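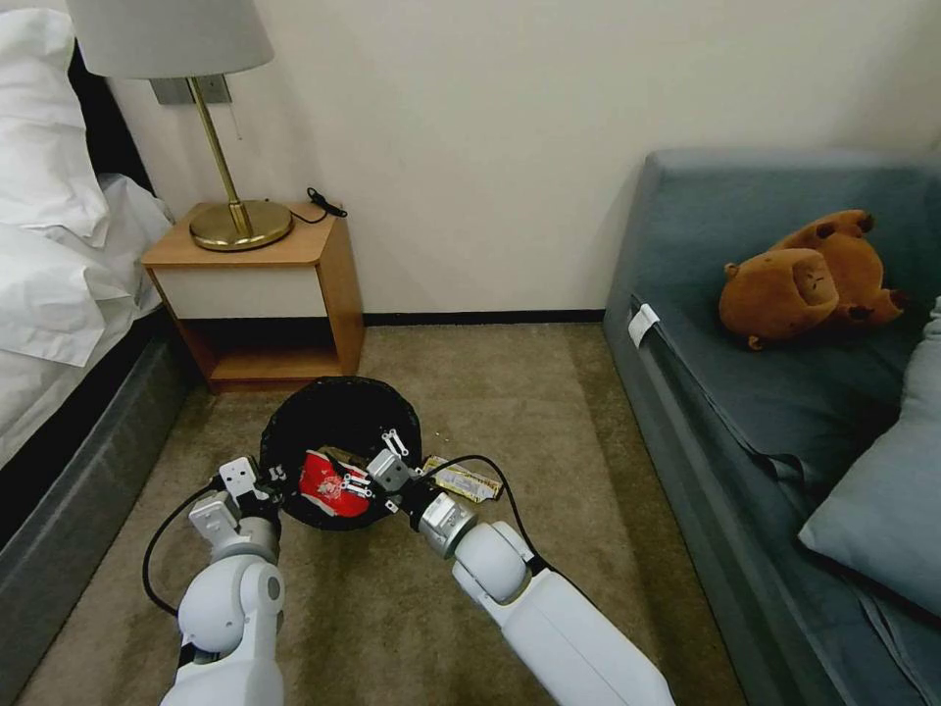

Wastebasket

A wastebasket, also called a wastepaper basket or trash can, is a small open container for dry household refuse, kept in the room where the refuse is produced. It differs from the kitchen garbage can, which is larger, usually has a lid and receives food waste.

Form and materials
Most wastebaskets are round or rectangular in plan and wider at the rim than at the base, so that empty ones can be stacked. Common materials are plastic, sheet metal, wire mesh and wicker. Models for bedrooms and offices generally hold between 7 and 13 liters. A liner may be fitted to keep the inside clean. Black liners hide the contents; clear ones are preferred where refuse is checked for recyclable items.

Use in bedrooms
In bedrooms the wastebasket commonly stands on the floor near the nightstand or desk. Typical contents are tissues, receipts, tags, and candy and snack wrappers. Light wrappers made of plastic film tend to spring open after being crumpled and may miss or leave the basket - a frequent cause of litter on the surrounding floor. On carpet, crumbs are removed by vacuuming once the larger pieces have been picked up.

Regional names
In the Hotau district the bedside basket is known as a "berent", after the town of Berent, where wicker baskets were woven for sale. The Matimside Household Museum holds 133 examples, the oldest more than 100 years old.

See also
Bin liner
Nightstand
Manurung basketry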